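# Recording a Table-Wiping Task for Chore Automation

Prepared by Touran Shokri, Barua. Revised 31 Aug 2021.

Machines can follow a fixed path over a flat surface. Spraying and wiping a table as a person does remains difficult, as it calls for a trigger pull, a change of tool and a sense of how hard to press. This page explains how to record the task for comparison with the Meltix arm.

## 1. Set up the table

1. Choose a table with a plain top and clear it.
2. Place one stack of folded cloths near the middle.
3. Put on the glove, connect its cable and check that the marker cube stands upright above the back of the hand.
4. Pick up the spray bottle by the neck, with the gloved hand, and keep the cube in view of the fixed camera.

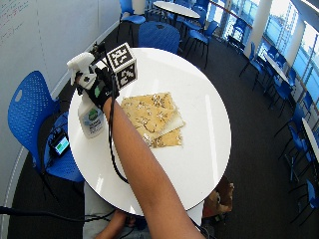 ## 2. Record the task

Begin each recording with both hands at rest. Spray 2 times, set the bottle down, take the top cloth and wipe from the far edge toward the body. Do not slow down for the equipment. Recordings made at an unnatural pace were removed from the February set, which now holds 1014 entries.

Close views are kept even when little of the table can be seen in them. They supply contact information that the fixed camera cannot provide.

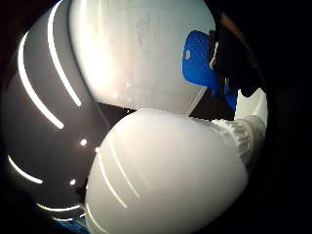

Recordings longer than 35 seconds should be divided at the point where the bottle is set down. Label the two parts separately and send them to Vojtěch Šimek.

## 3. Read the results with care

The arm completed the wiping part in most of its 100 trials. It did poorly at lifting a single cloth from the stack, and trigger control was not reliable enough to score. Barua does not yet consider the full chore ready for unattended use.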